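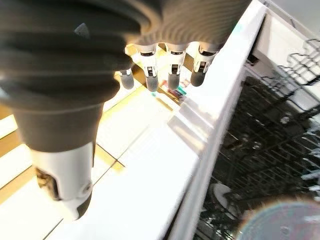
Wrist cam view, five-finger hand over the open dishwasher

Five-finger hand or plain two-jaw gripper for dishwasher work?

Asked by gravelroad

I've got a Stidberg arm on a rolling base and two things to bolt on the end of it. One is the five-finger hand in the photo, with the rubbery grey sleeve and a joint for every occasion. The other is a Grulura parallel gripper, which has two jaws and no ambitions.

The job is plates out of the bottom rack and onto the bench. Over a week of evenings I gave each of them 20 plates. The two-jaw managed all but 3. The hand dropped or missed 6, and took so long over the rest that I made tea.

My other gripe is the wrist camera. With the hand on, the thumb fills most of the left side of the picture, and the white door and floor tiles wash out to the same colour. The rack side comes out dark. I'm on auto exposure and the stock mount.

Is the hand worth persevering with, or am I keeping it because it looks good when people come over? Cups and cutlery are next on the list, if that changes anything.

3 answers

Agnes Yule
Keep both for now. A plate standing in a rack is about the kindest thing you can offer a parallel gripper: thin, stiff and already on edge. Your test was always going to favour it. Try mugs lying on their side, then a fistful of forks, and see if you still feel the same.

For the camera, turn off auto exposure first. It's averaging a bright door and a dark rack and pleasing neither. Set it by hand for the rack and let the floor blow out, you aren't picking up the floor. A tea towel over the door does more than any setting I ever found. I use a matte one, navy, faded.

The thumb you fix by moving the camera. I printed an offset bracket that sits mine out toward the little finger side and tips it in a bit. You'll need to redo the hand-eye calibration afterwards. Do it that same day or you'll forget and spend Saturday blaming the planner, as I did.

Also check what pose the hand approaches in. If the thumb is hanging straight down on the way in, park it out to the side and only bring it round once you're over the plate.

kettle_and_wire
Get a Calado suction cup. Done.

Reply from gravelroad
On wet plates with a ridge round the bottom?

Reply from kettle_and_wire
Didn't say it'd be good.

torque_of_the_town
Can't help with the camera, but how many cycles are on that hand? Mine got sloppy in the fingers past 1,000 and the grasps went off well before I noticed anything by eye. Run an open and close with nothing in it and compare the joint readings to when it was new, if you saved them. I hadn't. The Kalberg controller logs them if you tick the box, which is on the second page of settings under "Other".

Reply from gravelroad
Box was not ticked. Towel is on the door, bracket is printing.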